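Bench rules FAQ – two-arm cells, Plerkbridge site

Last updated 21 May 2019. Replaces the old Cordier sheet, bin that one.

Who can run a cell?
Anyone signed off on the Zullow checklist. Visitors no. New starters after 2 supervised sessions.

Do both arms need to be enabled if only one is working?
No. But treat the second as live anyway. Green light on a joint = hands out, whichever arm it's on.

What speed?
40 percent of max for anything new. 100 only after the task owner signs the log. Not "nearly signed". Signed.

Cups and racks – any special rules?
Plastic only, no glass in the cell. Keep spare cups clear of the front rail. Check cable ties and the corrugated conduit before you start – if it snags at the wrist, stop and re-route.
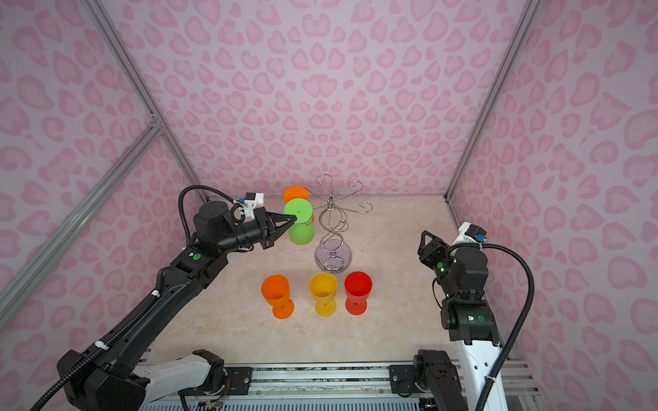

Goblets and the chrome cup rack, plus the cell's two arms.
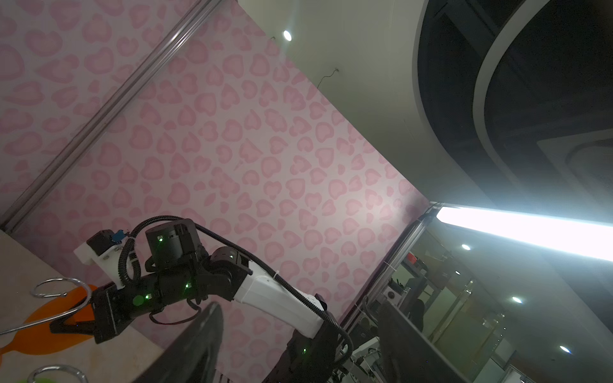
Who do I tell if an emergency stop gets pressed by accident?
The shift lead, before you reset anything. Then write it in the log with the time and the cell number. Accidental stops count the same as real ones and you won't get in trouble for it.

Can I reach in to fix a dropped part?
Only when motion is disabled and you've said so out loud. Pausing the program is not disabling. We get this one alot.

Can I change the gripper force?
Ask first. Defaults are on the Iststead page, and teh numbers there win over anything taped to a bench.

How many people at a cell?
2 max. One runs, one watches the stop button – no phones for the watcher.

End of session?
Park both arms, power down, clear the table, sign out.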